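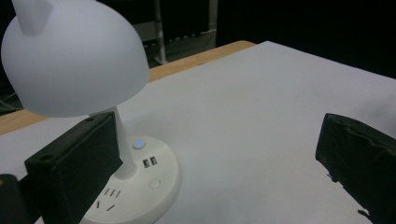 Our outpatient unit has used the Feltix consent and screening software since August, on two tablets and the desktop in the side room. Before that everything was on paper: an eligibility checklist, a leaflet, a consent form in duplicate and a folder for each study. I am a research nurse and most of my week goes on recruitment, so this review is from that side of the work. I can't speak for the reporting tools the trial managers use.

Feltix does three jobs. It holds the inclusion and exclusion criteria for each study and takes you through them one screen at a time. It shows the patient the information leaflet and records which version they were given. Then it takes the signature, from patient and clinician, and files a copy.

The screening part is the best of it. If a patient fails on one criterion you are told straight away, and the reason goes into the log without being typed again. Blood results still have to be entered by hand on our system. The box for platelet count accepts anything, including a number with a digit missing, so we check each other's entries. I would have expected a warning there.

The leaflet screen is clear and the text can be made much larger, which our older patients like. It doesn't cope well with long documents. One of our leaflets runs to 2000 words and has to be scrolled in a single column with no page numbers, so people lose their place when they stop to ask a question. We still print a paper copy for everyone to take home, and I wouldn't want to stop doing that. People need to read these things at their own table with their family.

Signing works. Patients with a tremor or a bad hand find the stylus hard, and the form times out if it is left alone for a few minutes. When that happens the initials already entered against each statement are lost and have to be done again. It is a nuisance when someone is tired after a long appointment. 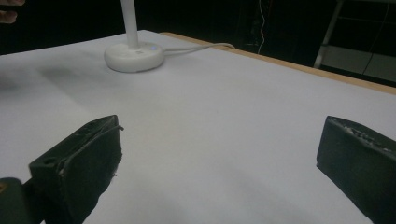
Tilholm, 30th October

I have added to this review after the latest update, which changed a few things.

The time-out can now be set by the unit, and ours is long enough that nobody has been caught by it so far. Withdrawals are easier too. You used to have to close the patient's record and open a new one marked as withdrawn – now there is a button on the front page of the record, with a box for the date and another for whether samples already taken may be kept.

Amended consent forms are still awkward. When a protocol changes, the old version stays on the list above the new one until somebody with administrator rights removes it. We had one patient sign the old form and had to ask her to come back. Both versions look the same apart from a line of small print at the foot.

Before Feltix we had a month's trial of Ustari, so a short comparison may be useful. Ustari is quicker to learn and its leaflet screen has proper pages. Its screening section is only a tick list, though, and it kept no record of why a patient was turned down. For a unit with one simple study it would probably do. We have several running at once, with criteria that overlap, and Feltix handles that better.

Support comes through Adebisi, who supply it in our region. Phone calls are answered quickly in the mornings. Emails take two working days, sometimes longer. Training was a single afternoon session, with nothing for staff who started later, and the printed guide still shows the old menus.

I would give it four out of five for screening and three for consent. Ask to try it with your own longest leaflet before you sign anything, and find out who in your department will have administrator rights.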